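Kitting demos: how messy should the start be?
4 min read

brackenridge_t
Starting a thread so this stops clogging up the other one. We're collecting demos for a two-arm sorting job: pick parts out of the yellow trays, put them in the steel tray in the middle. Solenoids, round red boards, wire harnesses, cable assemblies. I've got 41 episodes done in the first batch and I'm already sick of the sight of a solenoid.

The question is how much to scramble the parts between episodes. The Skekico guide says "vary initial conditions naturally", a sentence written by someone who has never had to do it after lunch. My version of natural is picking the tray up, giving it a shake like a tin of mints, and putting it back down. My colleague's version is placing each part with the care of a bloke setting up a model railway.

gumleaf_servo
Shake. Always shake. The minute a human places the parts you get that human's taste in the dataset. We had an operator who liked every plunger facing the same way and the policy came out liking it too. Showed it a backwards one and it hovered over it until the timeout.

Onyekachi Chukwu
Disagree with the shaking, at least for the wired stuff. Shake a tray of harnesses a few times and what you have is one harness. Then your operator spends the episode picking a knot apart and you've taught the arm to pick at knots. Place by hand, but write the layouts up beforehand and pull them at random so it isn't anybody's taste.

Also please tell me you have wrist views. If it's overhead only I'm going back to bed.

brackenridge_t
We have wrist views. Stay up. Same session, overhead first and then one from the wrist:

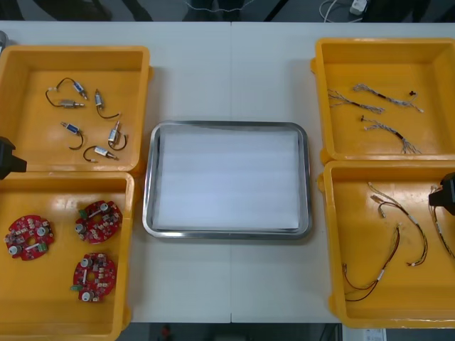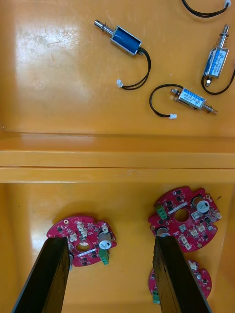

Overhead view with the steel liner tray still empty, then the wrist view over the solenoids and red boards.

gumleaf_servo
Well that's a nicer bench than mine. Those leads are a pain though. In the overhead shot the black wires on the solenoids are curling all over the place, and to a 2D eye a looped lead is a perfectly good handle. What's your grasp rule?

brackenridge_t
Body of the solenoid, never the wire, never the plunger. Boards by the rim. I've typed this on a card in very large letters and taped it next to the teleop station, where it is admired and ignored.

Onyekachi Chukwu
My worry is the boards. In the wrist shot one of them is partly under its neighbour. Is that deliberate? If you're scripting layouts, overlap should be its own category with its own quota. If it happens whenever it happens, you'll get a handful of examples and the policy will treat it like a rumour.

brackenridge_t
Whenever it happens. I take the point, reluctantly.

tuktoyaktuk_tim
Two cents from the cheap seats. I'd fret less about layout and more about light. See the white glare on the upper part of the yellow plastic in the wrist view? We lost most of May to something like that. Glossy trays, shiny plungers, and a window. Swapped to matte bins and the Rurkex baseline picked up without touching anything else.

gumleaf_servo
Or leave the glare in and let it learn. The customer's factory isn't going to be matte.

tuktoyaktuk_tim
The customer's factory isn't going to be your problem if the demo never works, mate.

Onyekachi Chukwu
Both of you are right, which is annoying. Collect with glare, but move the lamp between batches so the glare isn't parked in one spot. Same idea as the layouts. Anything that sits still, the model will lean on.

ukton_refugee
Nobody has asked about the harnesses. Frayed ends, twisted strands, no rigid body worth the name. When I was on the Ukton job we gave up and labelled every harness grasp as "somewhere in the middle third" and got on with our lives. Success went up once operators stopped hunting for the ideal spot. Hesitation is the worst thing you can put in a demo. The arm learns to dither in your exact accent.

brackenridge_t
This is very much our problem. I've watched one operator approach a cable, think better of it, back off, and come in again from the same angle. Do I cut those or keep them?

ukton_refugee
Cut the dithering, keep the real recoveries. A dropped part picked up again is gold. Second thoughts are not.

gumleaf_servo
Keep everything and tag it. Disk is cheap.

Onyekachi Chukwu
Disk is cheap, the poor sod doing the tagging isn't.

brackenridge_t
OK. Current plan for batch 2: scripted layouts for the cables and harnesses, a gentle shake for the solenoids, boards with 3 overlap categories, lamp shifts colour and position between batches. Almost everyone gets something they wanted. I'll post loss curves if they're flattering.

tuktoyaktuk_tim
And matte trays?

brackenridge_t
I like the yellow.

Related threads
Ibrahim mounts: worth the wait or print your own?
Foot pedal for episode start/stop, which one survives
Rurkex baseline won't resume from checkpoint
Twisted pair harnesses and other crimes against grippers
Skekico guide, section 2: what does "naturally" mean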